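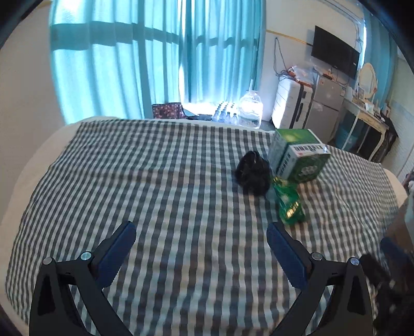 About the Rennie Manipulation Club

The Rennie Manipulation Club is a student robotics group at Graninbridge Technical School. It is open to all grades and needs no prior coursework. Members record how people pick up and move household objects, then use the recordings to train a small robot arm in the school workshop.

The club began as a build team for a regional line-follower contest. After two seasons the members voted to drop wheeled robots and work on grasping. The name comes from the Rennie Building, where the workshop occupies the old drafting room on the ground floor.

What we work on

Our current project is called Drurnon. The goal is one control policy that can pick up objects it has not been trained on, from a soft surface, in ordinary daylight. Soft surfaces are harder than a workbench. The object sinks or rolls, the cloth folds under the fingertips, and a checked pattern gives the depth estimate trouble.

Recording is done with hand-held grippers of the club's own design. Each has two black fingers with blue rubber pads and a camera looking down the length of the tool. The finger geometry matches the arm, so a grasp made by hand can be replayed with little correction. Joints are held with plain screws and a worn pad can be changed in a few minutes.

Most recordings are made in homes. Objects are whatever is within reach: boxes, snack packets, bags, chargers, toys. Thin crinkled plastic remains the worst case for the vision model, and long narrow shapes are among the easiest.

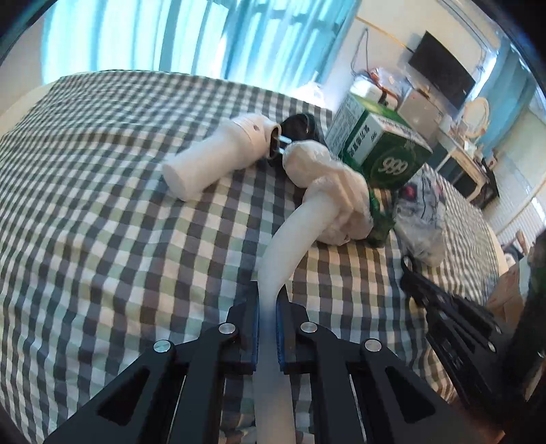
Drurnon recording: grip on the stem of a white mushroom toy, second gripper at right.

The data set stands at 1502 episodes. An episode is one pick and one place, trimmed at both ends and labeled by a member other than the one who held the tool. Episodes with a dropped object are kept and tagged – the training code uses them as negative cases.

How the club runs

Membership is capped at 20, which is the number of seats in the workshop. New members spend their first month on labeling and pad replacement, then choose hardware or software. Hardware maintains the grippers and the arm. Software maintains the trimming scripts, the training code and the test log.

Each release of the policy is tested with 100 picks on a fixed object list. Results are posted on the workshop door, including the poor ones.

Support

Zelley, a machine shop in Graninbridge, cuts our finger plates at cost and lets members use its drill press during school breaks. The school covers storage and workshop power.

Joining

Sign-up opens in August at the workshop. Bring a signed equipment form and closed-toe shoes.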